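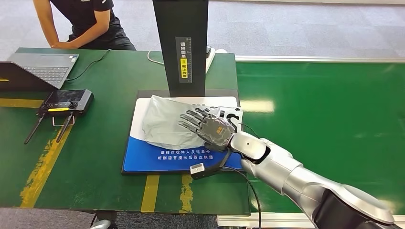

Guía de puesta en marcha del puesto de paquetería
Club de Robótica Herine — Sección 4: colocación y lectura de paquetes

Esta sección da por hecho que el brazo ya está fijado y calibrado (sección 3) y que la persona que va a manejar el puesto ha leído las normas de parada. Si es vuestra primera sesión, pedid a Lumturie Tomić que os abra la cuenta del portátil. Sin cuenta no se guardan los registros y la práctica no puntúa para la prueba de Saltside.

4.1 Antes de encender

1. Comprobad que el portátil está abierto y que su cable no cruza la zona de giro del brazo.
2. Dejad el mando de dos joysticks sobre la mesa, delante del portátil, con las dos antenas desplegadas. No lo guardéis en el bolsillo ni debajo de la mesa.
3. Revisad el cable que baja de la muñeca del brazo. Tiene que colgar por delante de la mesa sin tensión y sin tocar la cinta transportadora.
4. Retirad cualquier objeto de la plataforma de lectura.
5. Sentaos detrás de la mesa, en el lado del portátil. Las manos, fuera de la plataforma durante toda la práctica.

PRECAUCIÓN: con el brazo alimentado no se apoya nada sobre la mesa en el lado de la cinta. Tampoco se alcanza un paquete caído hasta que el brazo esté en reposo y el portátil muestre «parado».

4.2 Encendido

6. Encended la regleta blanca del fondo de la mesa.
7. Encended el mando y esperad a que el portátil lo reconozca. Si tarda más de un minuto, apagad el mando y repetid una sola vez. Si sigue igual, pasad al apartado 4.5.
8. Abrid el programa del puesto y cargad el perfil «bolsa blanda». El perfil «caja» baja la mano con más recorrido y arruga las bolsas.
9. Llevad el brazo a reposo desde el menú, no con los joysticks.

Nota: el perfil lo preparó Wenceslao Quintero con las bolsas de correo del curso pasado. Si usáis otras más gruesas, copiad el perfil con otro nombre antes de tocar ningún valor.

4.3 Colocación de la bolsa

10. Poned la bolsa sobre la parte blanca de la plataforma, con la etiqueta hacia arriba. Lo mismo pide la pegatina amarilla de la columna, que está en chino.
11. Procurad que el código de barras quede lo más plano posible. Una arruga encima del código es la causa más habitual de lectura fallida.
12. El texto de la banda azul pide alinear el destinatario y el número de seguimiento, y retirar el paquete después del aviso de voz. En este puesto lo retira el brazo.
13. Apartad las manos y pulsad «iniciar».

La mano baja con la palma hacia abajo y los dedos extendidos. Debe apoyarse en un lado de la bolsa y dejar libre el código. Si baja encima de la etiqueta, pulsad «parar», volved a reposo y corregid el punto de apoyo en pasos pequeños — 3 mm como máximo cada vez.

4.4 Lectura y paso a la cinta

14. Esperad el aviso de voz. Hasta entonces el brazo no debe moverse.
15. Confirmad en el portátil que el número leído coincide con el de la hoja de prácticas.
16. Pulsad «retirar». El brazo lleva la bolsa a la cinta verde y vuelve a reposo.
17. Anotad el intento, también los fallidos. Una serie completa son 64 intentos y se puede repartir en varias sesiones.

PRECAUCIÓN: la cinta arranca desde el programa. No la empujéis con la mano ni pongáis los dedos junto a las guías metálicas.

4.5 Si algo no funciona

El mando no aparece en el portátil: mirad la batería y la posición de las antenas. Después, reiniciad solo el programa.

Error 465: el brazo no encuentra la posición de reposo. Apagad la regleta, esperad a que todo se detenga y avisad a Lumturie. No mováis el brazo a mano.

La plataforma no lee: retirad la bolsa con el brazo en reposo, alisadla y volved al paso 10.

La mano resbala sobre la bolsa: reducid la velocidad de bajada en el perfil. No aumentéis la presión sin consultarlo.

4.6 Al terminar

18. Brazo a reposo, programa cerrado, mando apagado y regleta apagada, por ese orden.
19. Copiad el registro en la carpeta Drendthorpe, con vuestro grupo en el nombre del archivo. El turno del martes lo recoge desde ahí.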